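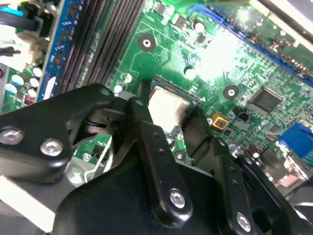

Cell 2 notebook, June. Handling rules for CPU pick and place

Donal asked for the limits in one place before the Mudbridge review. Current values:

Approach to socket: vertical only for the last 50 mm, speed override 200 mm/s max above that. No lateral finger motion below the height of the DIMM slots.
Grip on the heat spreader edges or substrate edges, never on the underside. Contacts face down at all times.
Paste residue comes off before the pick. Nigel wants this as a hard stop in the checklist. Agreed.
Board power off at the supply switch and cord out of the inlet. Second person confirms and initials.
ESD check on finger pads at start of shift. Log the reading under 1262.

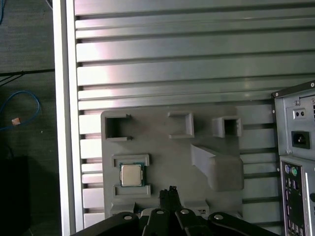 Fixture plate stays bolted to the slotted panel between runs. If it is moved for any reason, re-teach the CPU seat and all three holders, then dry run at low speed with no part. Glenys re-taught only the seat last time and the holder offsets were out by almost a millimeter.

Finger tips are to be closed before any move across the plate. Wrist camera view is for monitoring and does not count as a clearance check.

Open: Seletti pads are rated for 3000 cycles, but our counter resets on reboot. Debashish to fix. Fault recovery text still to come from Marites. Until then, a fault over the socket means stop, call, and no jogging.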